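Hedari Student Robotics — team members wanted, summer build

Posted June 5, 2023 by Aitana Collado

We need people. Two of our seniors graduated in May and the grasping project is half done. If you're a student at the college, any major, any year, read on.

What it is

Sustell is our student project on picking up odd shaped stuff with a two-finger gripper. Boxes and cans are easy and lots of teams do those. We went for figurines, toys, lumpy things with ears and flaps and bits sticking out. All of it runs in simulation first, then the good grasps go on the real arm in the Figueroa building, room 140. At the end of the summer we take it to the Irolura student challenge and get scored against the other schools.

Who we're looking for

Five new members. You do NOT need to have built a robot. Roughly what we're after:

1. Sim people (two spots). You set up objects, run batches, fix the ones that explode. Some Python, or willing to learn it fast. Fulgencio Palacios runs this side and will sit with you the first week.

2. Grasp labelers (two spots). You go thru renders from the gripper's own view and mark each grasp good, bad or unsure. No coding. You do need patience, there are 2,815 grasps in the queue right now. Typical one is a yellow figurine with a flap on each side, lower part between the two black fingers. You decide if you'd trust that hold, write one line on why, next.
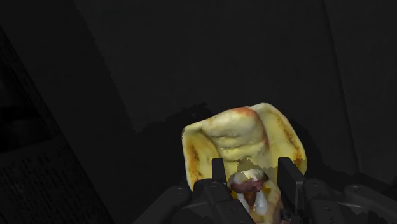
3. Mesh cleanup (one spot). Blender or anything like it. Scans come in with holes and wrong scale, you make them usable. Talk to Babita Prajapati, she has a list.

Time

Plan on 5 hours a week for labelers, more for sim and mesh. Team meeting once a week in the evening — pizza most weeks, not every week. Labeling can be done from home. Sim work is better in the lab becuase the machines there are faster.

What you get

One elective credit if you sign up thru Emiliano Mateos in the department office before the summer deadline. Your name on the team poster. Travel to the challenge is covered for everyone who puts in their hours. No pay, sorry, we asked.

Must be 18 or older to travel with the team. Younger students can still join for the lab part.

How to apply

Short email to the team address on the club page. Tell us:
your name and year
which spot, or "any"
one thing you made or fixed, doesn't have to be tech
evenings you can't do

No resume please. Ezequiel Sepúlveda reads the emails and answers within a few days. If you hear nothing, write agian, the spam filter is bad. Spots go as people come in so don't wait.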